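Notebook, December - Mulus wrist-view planner

Good morning on the planner! Lerato Molefe's change to the replanning loop is merged, and the arms feel like different machines. The old build worked out a whole path, committed to it and only looked again at the end. Now we replan every 100 ms from the wrist view, and the corrections are small enough that you have to watch the log to spot them.

Settings I ended up with, so I don't lose them again:
horizon 4 steps
joint speed cap 78 per cent
keep-out margin around the other arm left at the Zaltimska default

Jacobus Ndlovu wants the margin smaller. I'd like to wait until the self-filter stops eating real points near the elbow - it still masks too much when both arms come in close. Vollis branch has a half-done fix, must pull it and try.

Glossy things are still the worst for depth. The estimate jumps on shiny edges, so I've put a median over the last few readings before it reaches the planner. Crude, but lovely to watch.

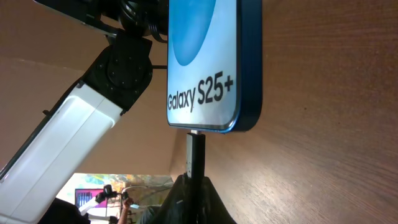 Does replanning this often make the arm jittery? Only when the goal itself jumps - with the filtered goal and each plan seeded from the last one, the joint traces come out smooth.

Next: log more than 200 replans in one go, plot the solve times, and send the slow ones to Mthembu. Also rename that awful config flag before anyone else copies it.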